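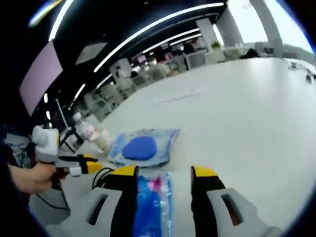 Items on the work table at Lidcombe, including a blue item in a clear bag and a water bottle with a white cap.

Lidcombe table trial moves to mixed items

The Pevel handling group at Lidcombe has moved its table-clearing trial from single objects to mixed sets, coordinator Shagufta Mengal said in a notice dated March 23, 2019. The sets combine rigid, flexible and bagged items on one white table.

Clear packaging is the main addition. In the January round, every object was opaque and was handled unwrapped. The new list has bagged items, drink bottles, cups and coiled cable. Each set is run 2 times, with positions changed between runs, and the programme is scheduled for 110 sets.
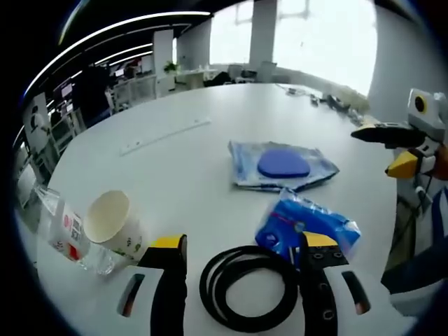 Cable and cups

Black cable is presented as a loose coil. Kausar Arain, who drafted the item list, said the coil is to be lifted as a unit and placed without unwinding. Loops that open during a lift are recorded as a separate fault.

Cups are placed near the bottles, so that an approach to one has to clear the other. Bottles may be upright, tilted or on their side.

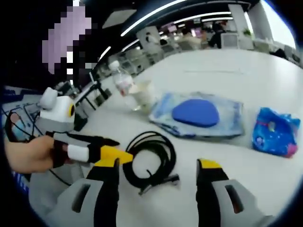 Coiled cable with its connector plug; farther back, a bottle, a translucent cup and a dark blue gel pad in its package.

Results will be logged in the Tarar register under the same fault codes as the January round. The Kernham site will receive the item list once the Lidcombe sets are complete.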